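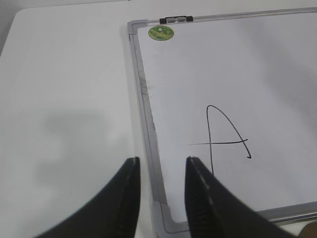

Should the reserve rule in the Prolier campaign be kept for small games?

The rule should be kept at 1,000 points and above, and dropped for anything smaller. In the smaller games it delays half of a player's force until the outcome has largely been decided.

**12th December. Rules development notes, Prolier campaign supplement, Studum workshop**

The work covered reserves, the garrison lists and the wording of the Zilorska siege chapter. Painting and basing matters are recorded in the other book.

## Reserves

The current draft allows a player to hold back any number of units and to roll for each one from the second turn. A unit arrives on a four or better. The August draft required a five, and colleagues will recall that two games ended with a full detachment still waiting to come on.

At 1,000 points the revised rule is satisfactory. The defender had enough on the table to hold the outer wall, and the late arrivals affected the fourth turn without settling it. The same mission played with smaller forces was over by the third turn. The attacker failed three rolls in succession and conceded.

Two amendments were considered:

- Units arrive automatically on turn three. This was simple to explain but removed the uncertainty that the Zilorska background depends on.
- A failed roll adds one to the next attempt. Accepted for the next draft.

Severin Rüegg has asked that the bonus apply to each unit separately. As written it could be read as applying to the whole force. The sentence is to be redrafted with the words "that unit" in both places.

## Garrison lists

The Bermúdez garrison remains too cheap. Its standard infantry squad costs 80 points and its heavy weapon team costs 100, yet players took the squad at every opportunity and left the team out. Raising the squad was discussed and set aside. The preferred course is to lower the leadership value by one and leave the cost as printed.

The captain's special rule, Hold the Gate, has been misread by everyone who met it for the first time. It lets one unit within command range ignore a failed morale test. Several players applied it to all units in range. Proposed wording:

> Once per turn, choose one friendly unit within command range of the captain. That unit ignores its first failed morale test this turn.

## Siege chapter

Nearly 13 pages in the present layout, which is too long for a chapter with four missions. The history of the Zilorska sieges may be shortened, in particular the passage on the second relief column, which repeats material from the introduction. The account of the governor's surrender should stay. It is the only place where the reader learns why the garrison changed its colors, and the painting guide refers to it.

The wall section table still gives two different values for a breached gate. The lower one is correct.

## Outstanding

- Redraft the reserve paragraph and send it to Rüegg.
- Replay the second siege mission with the attacker and defender exchanged.
- Correct the breached gate entry.
- Decide whether allied detachments may use Hold the Gate. The draft is silent on this point, and opinion in the workshop is divided.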